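Kincaid snack and vending price list, README

Last touched in April. Read this before you open the csv, it will save us both an email.

What this is

A list of what people pay for small packaged food and drink in Garkumville, Velisby and Eltcombe. Crisps, biscuits, wrapped sandwiches, cans, bottled water, that sort of thing. Corner shops, station kiosks, vending machines, one hospital cafe. 300 rows. One row is one item at one place on one visit.

Started as a row over whether the Velisby station kiosk was really dearer than the shop over the road. It was. Then it grew.

Named Kincaid after the street where the first shop was. No other meaning.

Files

prices.csv - the main table
places.csv - one line per shop or machine, with the town and opening hours where we had them
notes.txt - free text, messy, read it anyway
old/ - the first attempt. Do not use. Kept so Lucinda can check things against it.

Columns in prices.csv

place_id - matches places.csv
town - Garkumville, Velisby or Eltcombe, spelled out in full
item - what it says on the front of the packet, lower case
kind - crisps, biscuit, sweet, sandwich, drink, other
size - number only
size_unit - g or ml. Blank for sandwiches, most of them don't give a weight you can read through the wrapper
price - in pence, whole numbers
offer - y or n. y means there was a multibuy or a meal deal sticker on it
visit - 1 or 2, see below
who - initials of the person who wrote it down

The price column is ALWAYS the single item price, even where offer is y. The offer itself goes in notes.txt. This was argued over at length and is settled now, please don't reopen.

How it was collected

Two visits to each place. First in the morning before 11, second after the lunch rush. Reason being that sandwiches get marked down and we wanted both. Prices copied off the shelf edge, not off the till, so if the shop had the wrong label up then we have the wrong price. Ignacio did find a couple of these and they're in the notes.

Vending machines: price as shown on the machine. Card surcharge not included. Some machines in Eltcombe add one and only tell you after you've tapped, which Shoshana was fairly cross about.

No receipts kept. Should of kept them. Next time.

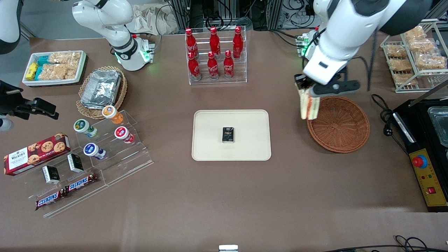
Sorting into kinds was done by hand afterwards by Hollis and Shoshana, seperately, then compared. They disagreed on 11 rows. Nearly all were cereal bars and those yoghurt coated things. Cereal bars went to biscuit in the end. Yoghurt coated things went to sweet. If you hate that, filter on item and make your own column.

Flavoured milk is a drink. Soup in a cup is other. Chewing gum was left out altogether, Arlo's decision, ask him.

Known problems

- Eltcombe is thin. 60 rows, against a lot more for the other two. Don't draw big conclusions from it.
- Hospital cafe changed its whole menu between the morning and afternoon visits. Visit 2 there is basically a different shop. Filter it out if you're comparing mark-downs.
- Sizes on multipacks are wrong in places. Some people wrote the size of one bag, some the whole pack. Fixed where spotted.
- Item names are as typed. "salt & vinegar" and "salt and vinegar" both turn up. Also "s+v" (Hollis).
- A blank price means the label was missing. It does not mean free.
- Two place_ids in Velisby point at the same building, one is the kiosk and one is the machine bolted to the side of it. Correct, leave it.

What it's ok for

Comparing towns, loosely. Price per 100 g across kinds. Teaching someone to clean a csv, it is very good for that. Lucinda has used it with her evening class and says the multipack thing kept them busy for an hour.

What it's not ok for

Anything about health. There's no nutrition data in here and we aren't adding any. Anything about inflation either, it's one snapshot and the old/ folder was collected differently so you can't line them up. Please don't use it to name and shame a particular shop. Most of them were decent about us standing there with a clipboard.

Loading it

Plain utf-8, commas, header row on top. Spreadsheets will try to turn some of the place_ids into dates. Import that column as text. If your row count doesn't come out at 300 you've probably opened the one in old/.

Changes

v2 - offers moved out of price and into the notes, kinds redone, Eltcombe added
v1 - Garkumville and Velisby only, price column was a mess

To do

- tidy item names (Hollis, has been promised)
- opening hours for the last few Eltcombe places
- decide what to do about meal deals. Ignacio wants a separate table with a line per deal and the items that count towards it. Fine by me if he builds it
- more vending machines, the leisure centre one especially

Who

Arlo Thibodeaux put it together and looks after the files. Lucinda Ferreira checked v2 against v1. Hollis Kasprzak, Shoshana Kasprzak and Ignacio Haddad did the legwork. Corrections to Arlo, with the place_id and the item name please, not just "the crisps one is wrong".

Use it how you like, say where you got it.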